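How Do Store Shelves Work?

When you walk down an aisle, you mostly look at the things for sale. Look at the shelves for a minute instead. They have parts too, and each part has a job.

The frame

Most store shelves are metal. Tall posts called uprights stand between one section and the next. A section is called a bay. The shelves hook onto the uprights, so workers can move them up or down to fit big or small boxes. A large store such as the Drustar in Vuridville can have 400 bays.

The back panel

Many bays have a back panel full of small holes, called pegboard. Hooks fit into the holes and hold light things like socks or pens — anything in a packet that can hang.

Trays

Some shelves have plastic trays on them. A tray with slots weighs less than a solid one, and crumbs and dust fall through the gaps. Workers slide it into place with both hands, one on top and one at the side. The blue trays on this gray shelf have slanted slots and small feet along the front.

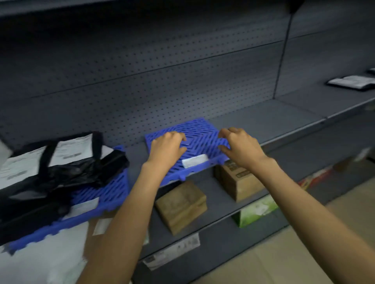
Labels

A shelf label often tells you the name and price of a product. Many labels have a barcode, a row of thick and thin lines that a scanner can read. When a price changes, the label has to change too.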